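Frade Trail Guide Handset
Visitor Manual, Section 4: Setting Up for a Walk in Vimcombe Nature Park

Revised 06/01/2026

This section covers what to do between picking up the handset at the Prokholm visitor center and starting your walk. Charging and cleaning are in Section 3. Returning the handset is in Section 7.

The handset gives you the park map, the boardwalk closures, the bird blind reservations and the audio stops. It does not make phone calls and it does not replace the printed map. Take one from the rack by the door.

4.1 What you should have

One Frade handset
One neck cord
One pair of wired earphones, sealed
Your entry ticket with the printed code

If the earphone bag is open, ask for another at the desk.

4.2 Turning the handset on

1. Clip the neck cord to the loop at the top of the handset.
2. Hold the side button until the green light comes on.
3. Wait for the language list. Use the up and down keys to pick a language and press OK.
4. Check the battery reading in the top corner. It should be 64 percent or higher for the full lake loop. For the short loop, 50 percent is enough.
5. If the reading is lower, exchange the handset at the desk.

Note: The language can be changed later under Menu, Settings, Language. Audio stops you have already played are marked as new again after a change.

4.3 Entering your ticket

1. Choose Ticket from the start screen.
2. Key in the code printed under your name. Leave out the dashes.
3. Press OK and check that the date and the number in your party are right.
4. If you reserved a bird blind, the blind and the time appear on the next screen. Press OK again to keep them.

The handset locks the ticket screen after three wrong codes. Staff at the desk can unlock it. Family tickets have one code for everyone, and it can be loaded on up to four handsets.

4.4 Choosing a route

1. Choose Routes.
2. Pick one of the following:
Reed Boardwalk: flat, suitable for wheelchairs and strollers, 19 audio stops.
Lake Loop: the full shore path, with a steep section after the stone pier.
Atell Ridge: uphill on loose rock, with the view over the lake and out to the islands.
3. Read the closures shown in red. A closed section is left out of the route.
4. Press Start when you are standing at the trailhead post. The handset needs a clear view of the sky to find its position and may take a few minutes under the pines.

Caution: Atell Ridge has no drinking water past the chapel. Fill your bottles at the trailhead tap.

Caution: The ridge route closes when the wind warning is posted. The handset sounds three long tones and shows TURN BACK. Go down by the way you came up. Do not take the shortcut through the quarry.

4.5 Audio stops

Audio starts by itself when you come near a numbered post. To hear a stop again, choose Stops, then the number on the post, then OK. To turn off automatic play, choose Menu, Settings, Auto Play, Off.

The English recordings are read by Liesl Tanner and Ciarán Gilmartin. The texts on the heron colony and the fishing huts were written by Roswitha Bachmann and are also sold as a booklet in the center shop.

Use the earphones at all times in the reed beds. The loudspeaker is switched off inside the nesting zone and comes back on when you leave it.

4.6 Bird blinds

1. Go to the blind shown on your ticket screen.
2. Hold the handset against the plate beside the door until it beeps.
3. Set the handset to Quiet before you go in. Press and hold the down key until the bell sign is crossed out.
4. Leave by the end of your time slot. The handset buzzes once when there are five minutes left.

Keep 300 feet from the nesting platforms outside the blinds. The handset shows a yellow border when you come closer than this. The border goes away when you step back.

Note: From December until the end of winter the east blind is open without a reservation. The door plate is not in use during this period and the door is left on the latch.

4.7 If something does not work

No green light: Hold the side button longer. If there is still no light, return the handset to the desk.

Position is wrong: Step out from under the trees and stand still. If the position does not correct itself, choose Menu, Find Me.

No sound in one ear: Push the plug in until it clicks.

Screen too dark in sunlight: Press the up key twice from the map.

Map is blank: The route has not been loaded. Go back to 4.4 and start at step 1.

Errors in the map or the path directions can be written on a slip at the desk and marked for Luzius Pichler. Questions about group handsets go to Hiyori Sugawara in the bookings office.
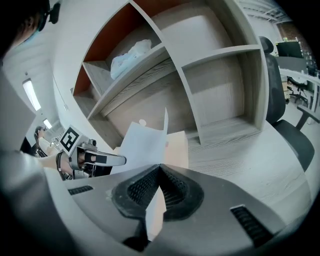
Can I keep the handset overnight if I am camping in the park?

Handsets have to be back at the Prokholm desk before closing on the day you pick them up. Campers can get one again the next morning with the same ticket, as long as the ticket is still valid for that day. Your blind reservation stays with the ticket code and will show up on the new handset.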